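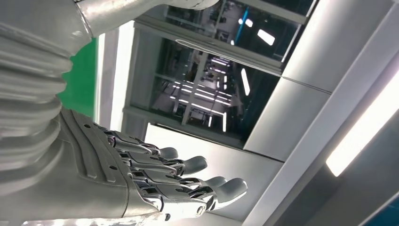 Ticket 205 – Pantry pull-out won't close, drawer under it dragging too

Status: Closed
Opened: 21 Mar 2020
Opened by: Marilou Javier
Assigned to: Rodel Belmonte
Location: Brelten, shared kitchen, tall cabinet left of the fridge
Item: Dondlow pull-out pantry unit, plus the wide drawer below it
Priority: Normal (changed from Low)

Original report (M. Javier)

Pull-out pantry stops short when you push it in. Sticks out maybe a hand's width and the cabinet door part catches on the fridge handle. If you lean on it it goes in, then creeps back out. Also the big drawer under it has started dragging on the right and you get a scraping noise. Drawer has the sheet pans and the roasting dish in it.

Was ok last week I think. We did a big restock and moved the cans down from the top cupboard, so could be that.

Tried so far:
- pushing it (see above)
- took the cans off the bottom basket, a bit better, still not closing
- wiped the rails, lots of flour
- did NOT take anything apart

Can somebody look before the next food delivery please, there's nowhere to put stuff otherwise.

Reply 1 (R. Belmonte)

Thanks. Few questions before I bring tools over.

Which basket has the heavy things in it now? Does it stop at the same point every time, or does it move around? And is the stop hard, like hitting wood, or soft, like something squashing? Soft is usually a bag or a packet that fell down the back. Happens all the time with rice.

Don't lean on it any more please. The front panel is only held by the brackets and if those bend I have to order.

Reply 2 (M. Javier)

Same point every time. Soft I'd say?? Springy. Like it wants to come back at you.

Heavy stuff – cans were on the top two baskets after the restock, I've put them on the counter now. Oil is still on the middle one, the big jugs. Flour and sugar at the bottom.

Drawer scrape is the same with the pans out. Tried that this morning.

Raising this to Normal, door caught the fridge again and there's a mark.

Reply 3 (R. Belmonte)

OK springy is good news, probably something behind. Please empty it all the way before I get there, all baskets, it saves a lot of time. Put it in boxes in shelf order if you can so it goes back the same way. Anything open, clip it or tape it. I'll have the pull-out off its bottom rail so the floor in front needs to be clear too, mats up.

Drawer separate problem I think. Will do both in one visit.

Visit log, first visit (R. Belmonte)

Baskets empty when I got there, good. Contents on the counter and on the long table, boxed by shelf.

Pulled the unit all the way out, looked down behind with flashlight. Found at the back, bottom:
- bag of lentils, split, mostly empty now
- dish towel, wedged between the frame and the back wall of the cabinet
- a jar lid
- lentils. Everywhere. Under the rail, in the rail, in the corner of the cabinet

The towel was the springy part. Folded up on itself and acting like a cushion. Got it out with tongs, not my proudest tool choice but the gap is narrow.

Vacuumed the cabinet floor with the crevice nozzle, then the rail channel. Brush for what was stuck in the grease. The grease on the bottom runner had so much flour in it that it was basically dough. Scraped that out w/ a popsicle stick, wiped it down with warm soapy water, dried it, put on a thin line of the white grease from the tube in the maintenence drawer. Do not use cooking oil on this, I could tell somebody had. It goes sticky.

Closed it empty. Goes in clean, stays in.

Put the bottom basket back loaded, flour and sugar. Goes in, stays in.
Middle basket with the oil. Goes in, a little heavy at the start.
Top baskets with cans. Back to creeping out. Not as much as before, but it's visible and you can feel it.

So two causes. Towel, and the load up high.

Checked the sticker inside the frame – max 100 lb for the whole unit, heaviest at the bottom. Cans on top means the whole frame tips forward a hair when it's open and the top guide isn't sitting right in its track. Top guide screw was loose also, could turn it with my fingers. Tightened.

Didn't have the right driver for the side adjusters. Leaving cans out until second visit. Marilou, please leave them in the boxes on the long table, or up in the old cupboard if you need the table.

Drawer: took it off the runners. Right runner has a screw backed out at the rear and the head is rubbing on the drawer side, that's your scrape. Hole is stripped. Need to plug it. No glue with me. Drawer is back in but please keep it light, and pans can stay on the rack over the sink for now.

Reply 4 (M. Javier)

That towel has been missing for ages lol.

Cans are back in the old cupboard because we needed the table for lunch. Lentils still turning up, I swept again. Is it ok to use the pull-out in the meantime with just dry stuff? I'd like to get the boxes off the counter, can't get to the toaster or the cutting boards.

Also can I ask for the shelf order to change while its all out. Oil in the middle drips on the sugar. Always has.

Reply 5 (R. Belmonte)

Yes, dry stuff fine, light things only on the top two. Pasta, cereal, crackers, tea. Nothing glass up top.

For the order, suggest this, from the top down:

Tea, coffee filters, packets, spices in the small bin
Cereal, crackers, chips
Pasta, rice, lentils in something that closes (please)
Flour, sugar, baking things
Cans, oil, vinegar, all standing on a tray with a lip

The tray catches the drips and you can lift it out and wash it. Any tray that fits, basket inside is long and narrow so measure first. A cut-down boot tray works.

Visit log, second visit (R. Belmonte)

Brought wood glue, toothpicks, the right driver.

Drawer first. Runner off, stripped hole filled with glue and toothpicks, snapped flush. Left it to set while I did the pantry. Screw went back in later and bit fine. Drawer side has a groove where the screw head was rubbing, sanded the splinters off it, cosmetic only, left it. Drawer is 27 inches wide so it will always rack a bit if you push from one corner. Push in the middle.

Pantry. Backed off the side adjusters, squared the frame up against the cabinet, snugged them again. Front panel was sitting low on the fridge side, raised it until the gap looked even top and bottom. Clears the fridge handle now with room to spare. Mark on the fridge is a rub and came off mostly w/ a damp sponge and baking soda.

Loaded in the new order with Marilou handing things over. Cans at the bottom on a tray. Closed it, opened it, did that a bunch of times, slow and then not so slow. Stays shut. No creep.

One basket, second from bottom, has a bent hook. Holding for now but it sits crooked. Replacement is a Sison part, Dondlow doesn't sell just the basket. Asked Satov hardware to get one in, they say April.

Drawer reloaded after glue had time. Sheet pans standing on edge in the divider, roasting dish flat on the left. Scrape gone.

Reply 6 (M. Javier)

Works great. Closes with one finger! Drawer too.

Two small things, not urgent
– top basket rattles when it's nearly empty
– somebody put a can of tomatoes up with the tea already. Moved it. Might do labels on the basket fronts, masking tape and marker ok or will that leave gunk on them?

Reply 7 (R. Belmonte)

Masking tape is ok for a while, gets gummy if left. Painter's tape better, there's a roll in the maintenance drawer next to the grease.

Rattle: the basket hooks are metal on metal. Small felt pad on each hook, or a bit of that rubbery shelf liner underneath. There's liner left over from the dish cupboard, top shelf of the closet, help yourself.

Will leave this open until the basket comes.

Visit log, third visit (R. Belmonte)

Basket in from Satov. Color a bit whiter than the others, fits. Old one out, new one hooked on, flour and sugar back in. Checked the top guide screw, still tight. Checked the runner screw in the drawer, still tight.

Looked behind the unit while it was out. One tea bag and no towels.

Liner is in the top basket, no rattle I could hear. Labels are on.

Notes for whoever gets this cabinet next

Won't close, springy stop: look behind before touching any adjusters. Empty it first, then flashlight from the top with the unit pulled all the way out. Tongs reach, hand doesn't.

Won't close, hard stop: haven't had this one here. Would start with the rail channel, lentils or rice grains jam the wheel.

Creeps back out: check where the cans are. Then top guide screw. Then side adjusters, a quarter turn at a time and both sides the same.

Catches the fridge: front panel height, the bracket screws are behind the top basket so that one has to come off.

Grease: white tube, thin. Wipe the old stuff out first or it just makes paste with the flour.

Bottom tray comes out for washing, put it back with the lip toward the front.

Parts used: Sison basket, felt pads not needed, wood glue, toothpicks, grease
Parts still open: none
Closed by: R. Belmonte
Confirmed by: M. Javier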